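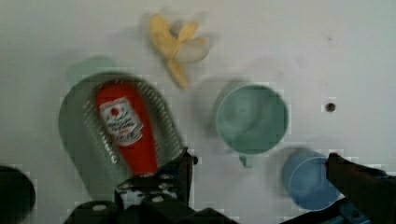

Minutes of the Skatow House kitchen meeting, May, held in the kitchen at 11 with the door propped open. The chair reminded everyone that the kitchen is shared by two tenants, Fotanance upstairs and Zalewska on the ground floor, and that each has in the past blamed the other for the state of it. Discussion began with the white table. It was noted that a half-peeled banana had been put down directly on it, skin splayed in all directions, and that the red ketchup bottle was lying on its side in the grey-green tray with the holes or dots in it. No owner came forward for either. The teal mug was claimed by both firms, then by neither once washing up was mentioned.

1. Minutes of the last meeting
Agreed, apart from the word "squalid", which Fotanance asked to have changed to "untidy". Zalewska abstained.

2. The tray
Zalewska holds that the tray is for draining. Fotanance holds that it is for things that might drip. After some time it was pointed out that these may be the same view. The tray stays. Sauces are to stand upright in the cupboard over the kettle, lids shut.

3. Fruit
Peel goes in the food bin. Fruit once started is to be finished or thrown away by the person who started it. A proposal for a shelf marked "Resting Fruit" found no seconder.

4. Mugs
Anything left out at 6 p.m. will go in the box under the sink. The box is already full – last winter's mugs are to be collected by the end of the month or they go to the charity shop.

5. Money
The kitchen fund stands at £80. The new dish rack from Kukow, order 3782, has been delivered to the wrong floor and is being used there as a magazine holder. Fotanance to bring it down. Fotanance asked whether it might keep it until the magazines were sorted. It may not.

6. Any other business
The fridge smells. Both tenants to look in their own half first.

Next meeting in the same place, same time. Zalewska to bring biscuits and a plate to put them on.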